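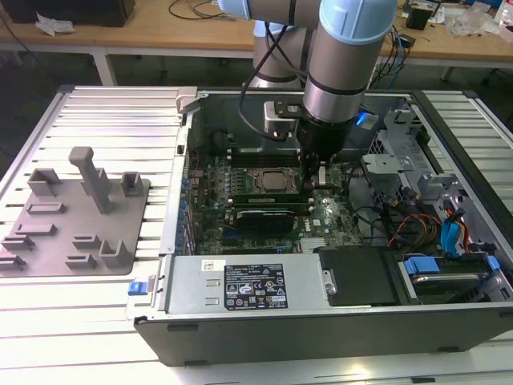

Desktop tower on its side on the slotted table, side panel off.

June 18, 2020
Trutlow gauge charts, notes to self and to Joar Aasen

Time base again

Went back over the April scans of the Magnusson recorder charts. The drum clock ran slow on most of the winter strips. The pen should come back to the start line when the strip is changed, and on strip 331 it stops short by 53 minutes over the week. The observer wrote the on and off times in pencil at both ends, so the correction is easy where the pencil is legible. I have been spreading the error evenly along the strip. Joar thinks the clock lost most of it in the cold nights and that we should weight it that way. I don't have a good argument against him but I don't have temperatures for the hut either, only for the village. Leaving it even for now and writing the total error in the log for each strip so it can be redone.

Where the off time is missing, use the on time of the next strip. Check that the dates run on first. Twice the strips were put back in the folder in the wrong order and I corrected one against a week it had nothing to do with.

Pen trace

Ink has feathered on the older paper. Lamov follows the upper edge of the line when it should take the middle, and this shows up as a step wherever the line gets thin. Changed the threshold and reran the strips from the first folder. Steps are smaller but still there on the steep rises. On a flood rise the line is nearly vertical and there is no good answer from the software. I traced those by hand on the light table with the 0.3 mm pencil and read them off at the grid lines.

Do not use the blue grid as the reference. It was printed slightly off on some rolls. Use the punched holes.

The processing side is still spread over whatever desktops will take enough memory. Lamov loads a whole folder at once and won't be talked out of it. I would like to split the folders before the next run, but then the strip numbers in the log have to carry a folder letter, and the old log doesn't have one. 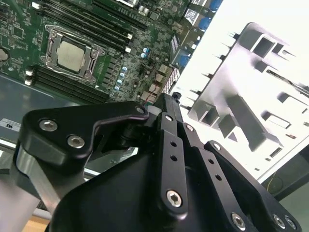 Datum

Worst problem of the lot. The staff at Trutlow was moved after the bridge work and the book gives the new zero as 11 cm lower. The Enden side was not moved, or nobody wrote it down. If I apply the 11 cm to the Trutlow record, the two gauges agree well at low flow and then drift apart on the larger floods. If I don't, they disagree everywhere by a constant amount. I take that as support for the book. The drift at high flow could be backwater from the bridge itself.

Asked Joar to look for the leveling sheets. He remembers a brown folder with benchmark sketches in it, last seen with the bridge drawings. Until it is found, all Trutlow levels after the move get flag D.

Rating

Nothing done. The current meter cards are sorted by date and that is all. Several have a depth and no velocity. Keep them with the others.
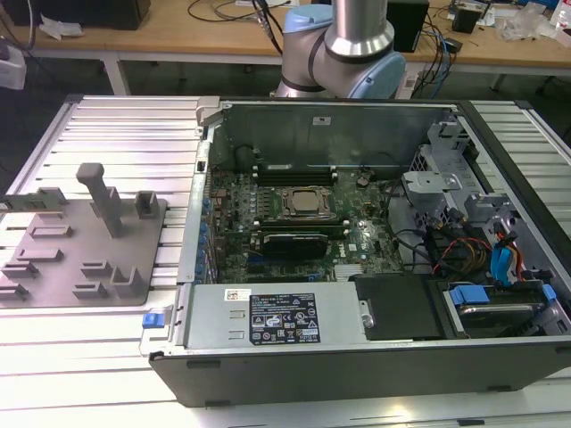 Count and storage

3,748 strips scanned and named. The ones stuck together from the damp box are not in that number. I tried a palette knife on one corner and stopped when the surface began to lift. They are between blotters under the cutting board. Don't move the board.

Scans are saved as uncompressed TIFF at 400 dpi. I tried 600 on one folder and could see no difference in the readings, only in how long everything took.

To do

Rerun the second folder with the new threshold.
Write the D flag into the header description, it is only in my head and in this book.
Ask the village office whether the school kept a thermometer.
Order more blotting paper, the heavy kind.
Joar: pencil notes on the backs of the spring strips. Some look like ice remarks and I can't read the hand.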